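Project report: a basket station for the Dunside reading room

3. The table and the basket

Our group was asked to plan a small drop-off point where visitors can leave borrowed items before going home. We had a budget of 210 for everything, so we used furniture that was already in the building and only bought the baskets, from Lolik.

The table is round with a white marble-look top. It stands on carpet tiles close to the wall, and the shelving is within reach. We first wanted a square table, but people kept catching the corners on their way past. 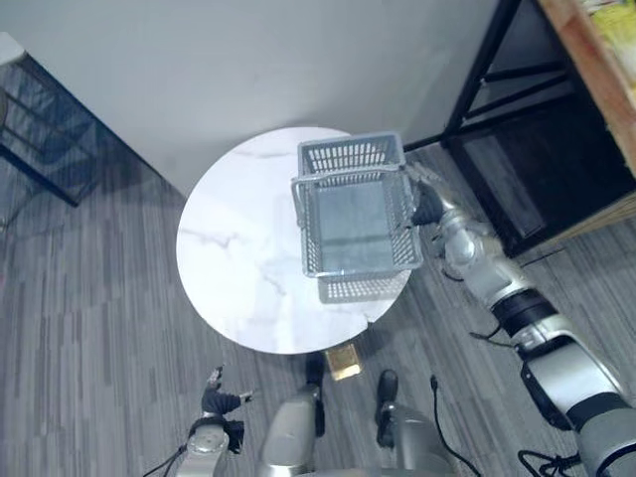
Figure 2. Grey plastic basket with slotted sides, above the round table.

The basket is rectangular, with a solid bottom and a wire handle that folds down. The solid bottom was important to us as pens and cards fall through an open one. We set a limit of 800 grams per basket, which covers the cards and thin booklets in the Abubakari collection.

4. Placing the basket

We tried the basket in the middle of the table and then to the right of the middle.
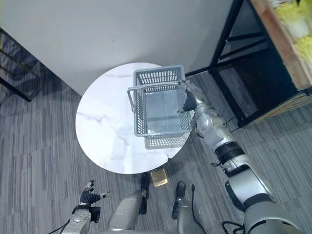 The second position left more space for signing the return sheet, so we kept it. The handle should be folded before the basket is put on the shelf, otherwise it catches on the one next to it.

In June we handed out 50 question slips and most of those returned asked for a bigger label. This has not been done yet.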